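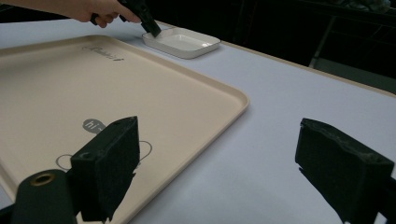 Serving tray

A serving tray is a shallow, flat-bottomed carrier used to move food, drinks and tableware from one place to another. It is one of the simplest objects in the household and one of the most widely shared: nearly every culture that cooks in one place and eats in another has come up with some form of it. Trays have been made from wood, woven grass, clay, brass, silver, tin, lacquer, glass, paper pulp and plastic, and the same basic shape turns up in palaces, school lunch lines, hospitals and airplanes.

The word comes from an Old English term for a flat board with a low rim, and is related to the word "tree". The older word "salver" is still used for a flat metal tray, usually one meant for handing over drinks, letters or calling cards.

Parts and shape

Most trays have a base, a rim and some means of lifting. The base, or bed, is normally flat so that cups stand level. The rim keeps things from sliding off and, just as usefully, stiffens the whole piece. A thin flat sheet bends easily when it is held at both ends, but turn its edges up even slightly and it becomes far harder to flex. This is a lovely bit of everyday engineering, and it explains why even very cheap trays have a lip.

Corners may be square or rounded. Square corners are natural in wood, where four strips are joined around a panel. Rounded corners suit pressed metal and molded plastic, and they are much easier to wipe clean. Handles can be cut into the rim, attached at the short ends, or left out altogether, in which case the tray is carried by the edge or balanced on the palm.

History

Carved and woven carriers are among the oldest kinds of tableware, although few of the woven ones have survived. Metal trays were prized across the Middle East and North Africa, where a large round tray set on a low folding stand could serve as the table itself. Some of these are astonishing pieces of work, covered edge to edge in engraved bands of writing and leaves.

In East Asia, lacquered trays reached a very high level of skill. Many thin coats are brushed onto a wood core, each one hardened and rubbed down before the next. In Japan, individual trays with short legs were long used to serve one person's meal, so that each diner had a small private table.

European makers admired lacquer and tried hard to copy it. The result was japanned ware: sheet iron or pressed paper coated in dark varnish, baked in an oven and painted with flowers, birds or landscapes. By the 1800s, painted tin trays were common in ordinary homes. Later in that century printing directly onto metal became practical, and breweries and soda makers began giving trays away as advertising. Those printed trays now have a devoted following among collectors.

Materials

Wood is light, warm to the touch and quiet when dishes are set down on it, but it needs to be sealed against spills. Stainless steel is tough and easy to sanitize, though it can be noisy. Silver is mostly kept for formal use. Melamine, a hard plastic that became popular after the Second World War, is light and takes color well, but it should not go in a microwave. Fiberglass trays are favored in cafeterias for their strength.

Surface finish matters more than many people expect. A glossy bed looks bright but lets glasses skate around, while a matte or slightly textured one offers more grip. Bar trays often go further and add a layer of cork or rubber.

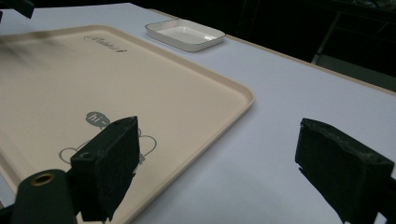 Collecting

Tray collecting is a cheerful and fairly affordable hobby. Advertising trays draw the most attention, but airline trays, souvenir trays and cafeteria trays all have their fans. The collector Kolbrún Blöndal has cataloged 2,738 trays, of which 487 are printed tin, and her notes on rim shapes are a delight to read - she sorts them by how the metal was folded. Among the makers she lists are Brukico and Canpolat, both known to collectors for their small drinks trays.

Condition affects value a great deal. Scratches in the middle of the bed are normal signs of use, while rust along the fold of the rim is harder to treat. Snædís Frandsen, who restores painted metal, advises against polishing japanned pieces, as the varnish may be thinner than it looks.

Carrying technique

Restaurant servers usually carry a round tray on one hand, with the fingers spread and the heaviest items placed over the palm. Tall glasses go toward the center and light items around the outside. When unloading, a server takes pieces from alternate sides to keep the load balanced. Rectangular trays are generally carried with two hands, which makes them better suited to homes and self-service counters.

Related objects

Platter - a large dish from which food is served directly.

Trencher - a flat piece of wood or bread once used as a plate.

Butler's tray - a tray with hinged sides, often paired with a folding stand.

Lazy Susan - a turning tray placed at the center of a table.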